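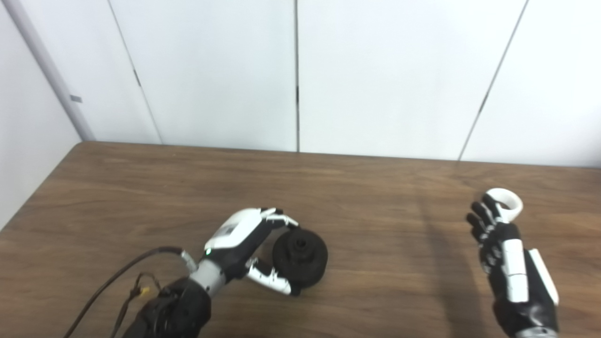 The Salt Regent (Book 2 of the Clalov Cycle)
Posted 3rd June by Nobuhle Le Roux

Sixty years ago the drowned city of Clalov rose out of the sea, and its queen walked up the harbour steps asking for her crown back. She was told there was a form.

Jindard has been Regent ever since, a post he took on for a fortnight. He has outlived his wife, his enemies and most of his teeth, and he would very much like to retire to Ilcombe and keep bees. Unfortunately the queen does not age, does not sleep and has begun writing to his grandchildren. When the tide goes out one April morning and fails to come back, he has to open the sea gate he swore to keep shut, with only a disgraced mapmaker and a rather sulky ghost for company.

The Salt Regent picks up where The Harbour Below left off, so if you haven't read that one, you'll spend the first 200 pages wondering who Mohamedi is and why everyone flinches when he sits down. You can start here. People do, and then they write to us.

There is a map at the front. It is wrong on purpose, and the mapmaker gets quite defensive about it in chapter nine. There is also a list of characters, which gives away one death, so read it afterwards if you mind that sort of thing. Romance readers should know that the kiss everyone asks about is in this volume, and that it goes badly.

The hardback has sewn pages, a ribbon and dark green cloth boards under the jacket. We printed 1,896 copies, having asked for a rounder number. Signed copies are signed by the author in whatever pen was nearest, and we can't take requests for colour. Dedications are fine if you keep them short and spell the name the way you want it.

The paperback follows once the hardbacks have gone. The ebook is the same words with a less wrong map. Book 3 is being written, slowly, and asking doesn't help.

Last updated: 3 days after posting, to correct the colour of the boards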